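Polden Cell Guide
Home | Set-up | Collecting | Training | Faults | Index
Reading time: 4 min

5. Collecting grasp examples

This section covers recording grasp attempts from a two-bin cell for use in training. It assumes that the arm has been mastered, the gripper air supply is on and the fixed camera has been calibrated as described in section 4. The recording software is Clatix throughout. Menu names are given as they appear in the operator view.

5.1 Before the first session

1. Set the two bins one behind the other on the tabletop, long sides parallel to the table edge.
2. Clamp each bin to the table. Tighten the clamps by hand until the bin does not shift when pushed at a corner.
3. Open Cell > Bins and jog the tool to the four inner corners of each bin in turn. Press Store at each corner.
4. Check the stored floor height against the value shown for the previous session. If the two differ by more than 2 mm, repeat step 3.
5. Run the arm through the clearance path at 10 per cent speed with both bins empty.

Caution: Keep one hand on the enabling switch during step 5. The clearance path passes close to the bin walls and the clamps are not part of the collision model.

Note: Clamps may be moved between sessions, but the corners must then be stored again. Bin positions are saved with each attempt and cannot be corrected afterwards.

5.2 Loading the parts

1. Choose a part set from the list. The bar set is recommended for a new cell, as the bars are rigid and have no preferred side up.
2. Tip the parts into the source bin from a low height. Do not arrange them. A part leaning on another or lying along a wall should be left as it falls.
3. Enter the number of parts in the Load field.
4. Leave the other bin empty. It becomes the source bin once the first has been cleared.

Caution: Do not reach into either bin while the status lamp is green. Press Hold and wait for the lamp to turn amber.

5.3 Running attempts

1. Select Collect > New run and enter the operator's initials.
2. Set the attempt limit. The default is 100. A full set for one part type is 1,000 attempts, made up of ten runs.
3. Set Exploration to High for the first two runs and to Medium from then on. At High the grasp point and finger angle are picked almost at random within the bin outline, and most attempts will miss. Misses are kept and are needed for training.
4. Press Start. The arm takes an image from the fixed camera, moves in, closes the gripper, lifts and records the finger gap.
5. Watch the first ten attempts before leaving the console — most set-up errors show themselves in that time.

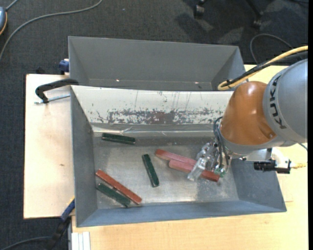

Min-kyu Ko would add to step 5 that the hoses deserve as much attention as the fingers, and advises stopping the run if a hose touches a bin wall at any wrist angle. A revised hose routing is given in the Ryu gripper supplement.

5.4 Labels

Each attempt is labelled from the finger gap after the lift. A gap wider than the Empty threshold counts as a grasp. For thin parts the threshold must be lowered, or good grasps will be filed as misses.

To check the labels:

1. Open Review and select the last run.
2. Set the filter to Uncertain.
3. Compare the image taken before the attempt with the one taken after it. Press G for grasp, M for miss or X to discard.
4. Discard any attempt in which two parts were lifted together, unless the training plan asks for them.

Note: In our reference cell, 63 attempts in the first full set were marked Uncertain. A much larger share points to a worn finger pad or a wrong threshold.

5.5 Ending a session

1. Press Hold, then Park. Wait for the arm to stop.
2. Select Collect > Close run. A run that has not been closed is not passed to training.
3. Copy the run folder to the Anier store. The copy is complete when the folder shows a tick — until then leave the console switched on.
4. Take out the parts and wipe the floor of the bin with a dry cloth.

Caution: Do not delete the local folder until the next training job has listed the run by name.

Next: 6. Training the grasp model

Comments (4)

Štěpánka Ďurica
In 5.1 step 4, is the 2 mm for each corner or for the average of all of them? We had one corner 3 mm out and the rest fine.

Ji-hoon Hwang
Each corner. Store that one again and check its clamp.

Young-sook Son
Exploration at High for two runs was too little with our bent brackets. We went to 4 and the model stopped going for the same wall every time.

Si-eun Yeon
The X key does nothing in Review if the filter is set to All. Setting it to Uncertain first works.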